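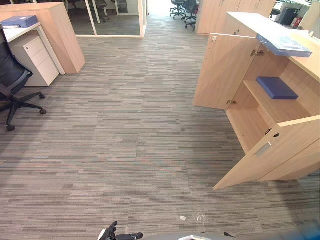 Tihomir Atanasov disputes the title of this handout: the arm did not fault at all, he writes, and a stop that trips on a cable load is the stop doing its job. His point is fair and the wording stays open. The log entry reads "fault", so these notes use the same word.

Unit 7. Cabinet task, wrist cable snag

Task: move a boxed item between the cabinet shelf and the cabinet top, doors open, robot standing close in on carpet. Controller software is Drindirik. The stop came at 1,050 cycles of the Giltska run, with the arm raised toward the shelf. The operator released it by hand and restarted. It stopped again at 1,055.

Cable slack is set for the folded arm. When the arm goes up, the slack moves outboard of the wrist and hangs as a loop. Note how far it stands off the forearm.
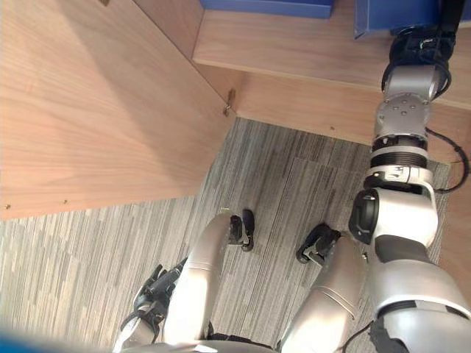

Notes by Blagoje Atanasov
Lirnetti lab course, July revision

The force limit in the task file was 700 N, copied from a pallet job. At that value the limit gives no useful protection to the cable or to a person's hand. The stop came from the joint current monitor, a slower check - it acts only after the load has built up.

Two causes are therefore kept apart in the report:
1. Routing. The loop can reach a hinge, a door edge or a handle.
2. Limits. The value did not belong to this task.

A strap below the wrist shortens the free loop but does not remove it. Check the loop at full reach as well as at rest.
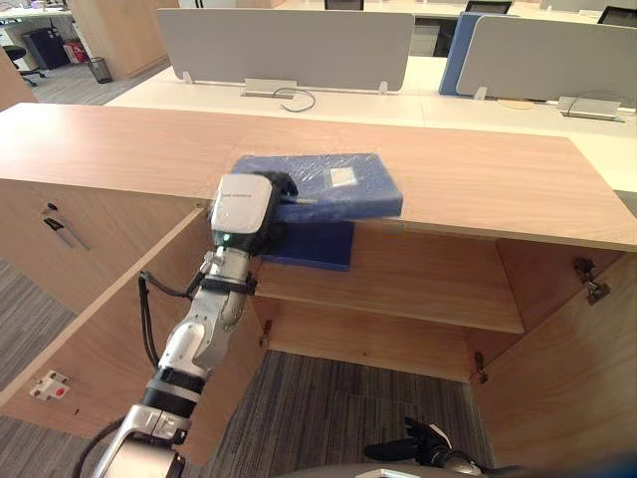

Before a restart

Press the stop and keep clear of both arms. Trace the cable from wrist to elbow and look for flattened jacket. Read the limit from the loaded file, and write it down. The Paredes worksheet has a line for it.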